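Stage Notes – from the Zulstead Hall newsletter

The Clalport Players have settled on a play for November, and it only took four meetings. Readers who sat through last year's selection process will recognise this as reckless haste.

The winner is The Begum Inheritance, a country house mystery with 11 speaking parts, two murders and a butler who is on stage for the entire second act without being given a line. Kornél Kocsis has already asked to be considered for the butler. He says he wants the challenge. Those who prompted for him last spring believe the attraction lies elsewhere.

Peter Malý will direct. He has promised a 'pared-back' production, a word that made the wardrobe team look up from their tea. In practice it means no revolving bookcase, one chaise longue instead of a matching pair, and plain black at the rear of the stage in place of the painted conservatory, which has done service as Tuscany, Surrey and, for one regrettable fortnight, the moon.

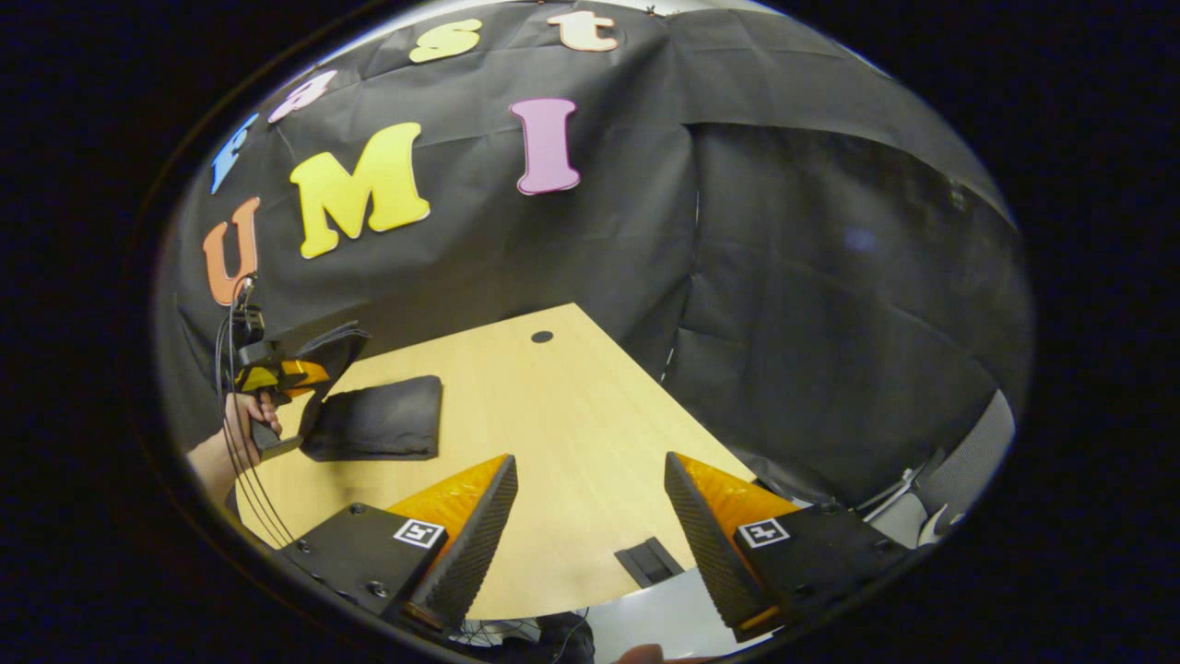 Ľubica Sýkora would like it recorded that she painted that conservatory, that the moon was never her idea, and that if the thing is going to be retired it should be retired to somewhere other than the bike shed. She also thinks a murder mystery with no wallpaper is going to look like a play about a power cut.

Her views have been passed on to Peter, who says he'll think about a standard lamp.

Auditions are on 30 Jul 2022 in the supper room, from 2 pm. You don't need a prepared piece – Natália Slanina will have scripts at the door, and would like them back this time, preferably without recipes on the reverse. Accents are optional. Anyone planning to attempt a Yorkshire one is asked to have a quiet word with Natália first.

We are also short of a sound operator. Thịnh Thân has done the job for over seven years and would now like to see the front of a play. The desk is easy enough to learn, he says, provided you don't touch the grey slider, and he has put tape on the grey slider.

Tickets will be the same price as last year. So will the choc-tops, after some debate.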